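Got the back room floor swept on Saturday. It took most of the morning, mainly because I kept stopping to move cords. The concrete shows every bit of dust, and I had let it go since the middle of May.

I started at the window wall and worked toward the door. The baseboard collects the worst of it, so I did that first with a hand brush, then went over the rest with the push broom from Sernard. The broom was 36 dollars and I like it fine. The dustpan is the long-handled kind, easier on my back than the old one.

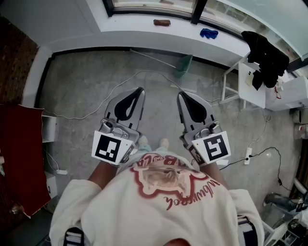 The window end of the back room, with the green dustpan and the power strip still on the floor.

Next job is the cords. I want the power strip up on the wall and the white cable run along the baseboard. Shagufta Bugti from the Lundcombe house has a box of cable clips left over, 40 of them, and says I can have the lot.

The windowsill needs wiping down too, and the stuff on it has to find a home somewhere. I also want to put up a hook so clothes stop ending up on the little white stand.

I'll mop next weekend if it stays dry enough to leave the door open.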